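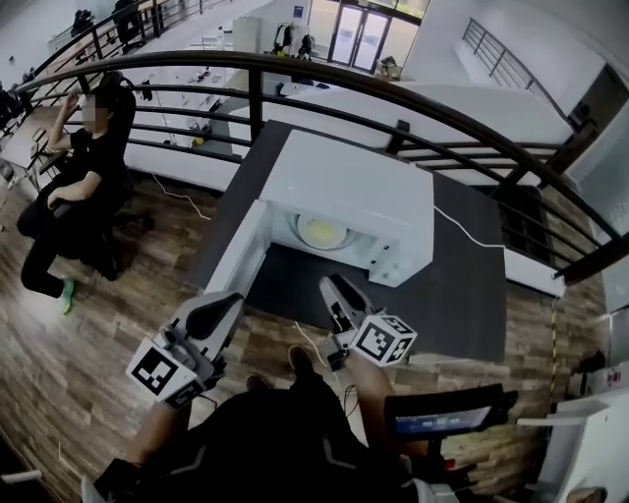 About Mulix

Mulix is a small company that tests, cleans and repairs countertop kitchen appliances, and writes the care sheets that go with them. Microwaves are most of the work. We also take in toaster ovens, kettles, rice cookers and the occasional bread machine, but if you walked in on a normal morning you would find a microwave with its door open and a person sitting in front of it.

We started in the back of a hardware store in Ross, with one bench and a shelf of returns that the store didn't want to throw away. Most of those returns had nothing wrong with them. The turntable had been put back off its coupling, or the door latch had a crumb in it, or the owner had set the clock and left the child lock on. We cleaned them, wrote down what we found, and sold them on with a page of instructions in plain words. After a while people were asking for the page without the microwave.

What we do

We have three kinds of customer.

Households bring us one appliance at a time. We check it, clean it, tell you what is wrong and what it would cost to put right, and you decide. If the repair costs more than the machine is worth we say so and there is no charge for the check.

Landlords and managers of furnished apartments send us whole buildings. Privport, our program for them, covers a yearly check of every microwave in the building, a spare turntable plate for each model, and a care sheet taped inside a cabinet door. The largest building on Privport has 118 apartments. The smallest has 16.

Offices and schools come to us for break rooms. A shared microwave has a harder life than one at home. It gets opened and shut all day and wiped down by whoever feels like it. We set a cleaning schedule, supply the cloths, and come back every quarter.

How we check a microwave

Every unit goes through the same list, in the same order. There are 19 steps on the current list. We won't print them all, but people ask, so these are the main ones.

The door comes first. We open and close it slowly and then at normal speed, and look at the hinge side, the latch and the seal. A door that needs a push at the end gets a closer look. If a door doesn't close flat, or the seal is torn or scorched, the unit isn't plugged in again until it has been dealt with.

Next is the turntable. The glass plate comes out and gets washed in the sink with dish soap. The roller ring comes out too, and this is where we find most of the noise complaints: dried soup in the track, usually, or a wheel worn flat on one side. Then the plate goes back and is turned by hand. It should sit level and not rock.

After that, the inside walls. We use warm water and a soft cloth. For baked-on food we heat a bowl of water with a slice of lemon for three minutes and leave the door shut for five more before wiping. We don't use oven cleaner or steel wool, and we ask you not to either. The small cover on the side wall stays where it is. It looks like packaging and a lot of people pull it off.

The control panel is wiped with a cloth that is barely damp, and each button is pressed once. Sticking buttons are noted. So is any button whose label has worn away — on older units Start is nearly always the first to go.

The cord is looked at along its full length, from the back of the case to the plug. We look for kinks, flat spots and places where it has rested against something hot.

Last comes the heating test, with a measured amount of water and a thermometer. The result goes on the tag.

We have used versions of this list on more than 1,000 microwaves.

Care sheets

A care sheet is one page, both sides. The front covers daily use: what to wipe and when, how to take the plate out and put it back, what the beeps mean. The back covers the things that go wrong and what to try before calling anyone. We write them for a specific model, with the machine on a table in front of us, and we don't put in a step until we have done it ourselves with that door and that plate.

This takes longer than copying from the manual. Manuals tend to cover a whole family of models, and the button you are told to press may not be on yours. If you have lost your manual, send us the model number from the sticker (inside the door frame on most units, on the back on some) and we will tell you whether we have a sheet. Single sheets are free to households. Building sets are part of Privport or can be ordered separately.

Where we work

The workshop and the office share one building on Prusari Road. Drop-off is at the main door. There is a shelf for items waiting to be checked and another for items ready to go home, and each item gets a paper tag with your name, the date and the problem in your own words. Please be as exact as you can. "Makes a noise" is less use to us than "clicks once every turn, only with the plate in."

Please bring the plate and the roller ring along with the microwave. Wrap the plate in a towel and carry it separately if you can. Don't leave it loose inside for the drive.

We are open from 8:30 in the morning until 5:00. We close for two weeks in August, when the shelves get emptied and painted and we catch up on care sheets.

What we don't do

We don't work on gas appliances or anything built into a wall. We don't repair dishwashers or refrigerators. We don't open up the high-voltage side of a microwave in a customer's home, and we would rather you didn't do it yourself. Units that can't be repaired go to the county recycling site, minus any plates, rings and knobs that are still good. Those go into the spares drawers and are sold at low cost to anyone who needs one.

If you have a cracked plate and nothing else wrong, measure it across the widest part, look at the underside for the shape of the center piece, and call before buying one online. We may have it in a drawer.

Getting in touch

Use the contact form for building and office inquiries. For a single appliance you don't need an appointment — bring it in during opening hours. Checks normally take two working days, and we call before doing any paid work. Items are kept for 60 days after we tell you they are ready.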